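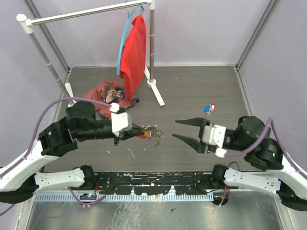 Chapter 6
Sorting and Weighing Household Waste

6.1 Purpose of a composition study

A town that plans a new collection route, a transfer station or a landfill cell needs to know what its residents throw away. Total weight alone is a poor guide. Two loads of equal weight may differ greatly in volume, moisture and the share of material that can be sold. A composition study divides a sample of waste into named categories and reports each category as a percentage of the whole by weight.

This chapter covers the choice of sample, the sorting categories, the treatment of mixed items and the arithmetic of the final report. Chapter 7 takes up commercial and construction waste, where the loads are larger and the categories differ.

6.2 Terms

Gross weight is the weight of a container and its contents. Tare weight is the weight of the empty container. Net weight is gross weight minus tare weight. All percentages in this chapter are based on net weight as sorted, with no correction for moisture unless stated.

Fines are particles that pass through the sorting screen. They are weighed as a single category.

A composite item is made of two or more materials that cannot be parted by hand. Snack wrappers, drink pouches and foil-lined bags are common cases. Composite items are light, but they are numerous, and they slow the sorting more than any other class of waste.

6.3 The Testville data

Most of the worked problems use one set of records, collected in Testville under the direction of Glenys Kemeys and later checked by Kidus Ayele. The town was divided into two districts, Druvholm and Urico. Druvholm consists mainly of detached houses with yards. Urico consists mainly of apartment blocks with shared bins. Forty samples were sorted in all. The May samples are treated separately in Section 6.8, as yard trimmings were then a large part of the Druvholm waste.

Net weight sorted, in kilograms:
Druvholm 1416
Urico 1553

The category definitions are those in force on 1 Jul 2018. Older records placed foil-lined bags under "other plastic" and must be adjusted before they are compared with the tables given here.

6.4 Choosing the sample

Samples should be drawn from whole truckloads selected at random within each district. A sorter who takes material only from the top of a load will record too little glass and too few fines, both of which settle during transport. The load is tipped, mixed with a front loader and divided into four parts. Two opposite parts are discarded, and the remaining two are mixed again. The process is repeated until the sample is of the required size.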